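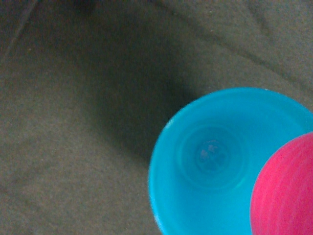
Cheap plastic bowls deserve a better reputation than they have. My sister-in-law gave us a set of five stoneware ones when we moved, and they are handsome, and they stay in the cupboard. What gets used in our house is plastic, bright turquoise blue, the kind of color you can find at once when it's set down on a dull gray-green cloth. I count that as a real advantage. A bowl that matches the room gets lost in the room.

Ottavio Farina wrote a column last June arguing that plastic has no place in a grown-up kitchen. He wanted everybody to own fewer dishes and pay more for them. I agree with the first half. But I have dropped stoneware and I have dropped plastic, and I only had to sweep up once. My kids can carry a plastic bowl across the house by themselves, and I don't have to get up and follow them.

There is the matter of looks. Plastic scratches, it clouds, and tomato sauce can stain it for good. Fine. Mine sits on the table with buttons in it one day and popcorn the next, and I don't mind a mark at the bottom. The Briem bowl I paid too much for nine years ago still looks new. I have used it maybe twice, both times for company.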